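Home > Laundry Service > Questions from guests

Frequently asked questions about laundry at Koubek House

When can I leave my laundry?
Every day before 9 in the morning. We return it the next day, folded. In September, when the house is full, please allow one day more.

How many baskets can I use?
Each apartment has one basket. Families in Grallis, the big apartment on the top floor, may ask for a second one at the desk.

What does it cost?
One basket costs 13 euros, washing and drying included. Ironing is 3 euros for each piece.

Must I sort the colors?
Yes, please. Strong colors like red or orange we wash alone the first 3 times - they can give color to the other clothes. Write a note if something is new.

Which basket is right for wet towels?
Take a plastic one with openings in the walls, so the air can go through. A closed box keeps the smell inside.

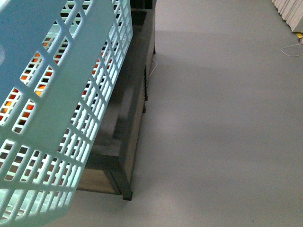

Do not leave wet things for the whole night, also not in an open basket. Hang them first on the rack in the bathroom.

Something is missing from my basket. What now?
Call extension 863 and tell us your apartment. We keep found pieces until the end of the season.

Last changed: 8th June

Filed under: House Info, Laundry & Linen

Related questions
- Kitchen and dishes in Cirach
- Keys and late arrival
- Bed linen: when do we change it?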